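The Last Bus to Pretby

By Aqeel Cheema

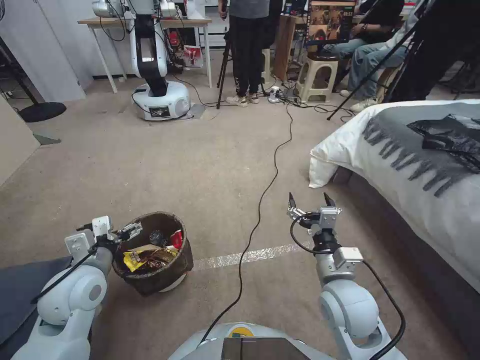
My uncle left me the house in Pretby and also the debt of 3,000 that came with it. The letter from the solicitor was two pages long. The first page was about the house and the second page was about the money, and I read the second page more times than the first.

I went there in January, on the bus from Bralton. It was already dark when I got on. The driver looked at my suitcase and asked if I was going to stay long.

"Only until I sell it," I said.

"Ung's house?"

"My uncle's house."

"Yes," he said. "Ung."

I did not know that they called him so. In our family he was always Henrik, or, when my mother was angry with him, "your father's brother". I sat down behind the driver and we went out of the town, past the factory of Pludent with all its windows lit, and after that there were no more lights.

The bus was number 113. I remember it because my uncle used to write it at the bottom of every letter. Take the 113, he wrote, it stops by my gate. He wrote it for 30 years and I did not take it once. When I was young I had examinations, and later I had work, and later still I had the habit of not going.

At one village an old woman got on with a cake tin on her knees. She had heard the driver and me, or perhaps he had told her before, because she turned to me without any greeting.

"You have his ears," she said.

I thanked her. I was not sure if it was a kind thing to say.

"He owed me for eggs," she said. "Every week he came and said, next week, Marta. Then he mended my roof and I said, now we are equal, and he said no, the roof is one thing and the eggs are another thing. He was very strict about it."

"How much was it, for the eggs?"

She was offended by this question and looked out of the window, where there was nothing to see but her own face and mine behind it.

I started to think about the second page of the letter. It had a list of names, and beside each name an amount, and I had supposed that these were people who wanted something from me. Now I took it out and held it under the small lamp. Near the end I found her: Marta, eggs. The list was in his own handwriting, copied by a machine. The solicitor had only put the sum at the bottom.

"If I sell the house I can pay everybody," I said.

"And if you don't sell it?"

"Then I must pay slowly. I have 2,000 in the bank."

"Slowly is all right," said Marta. She opened the tin and gave me a piece of cake, and then she cut another one for the driver, who took it with one hand and kept driving.

The bus stopped. I could see a gate, and a path with snow on it, and somebody had cleared the snow as far as the door – not well, but enough for one person to walk.

"Who did this?" I asked.

The driver was still eating. He pointed with his elbow at the list in my hand.

I took my suitcase and went down the steps. When the bus had gone I stood at the gate and looked for the key, which was in the pocket I tried last.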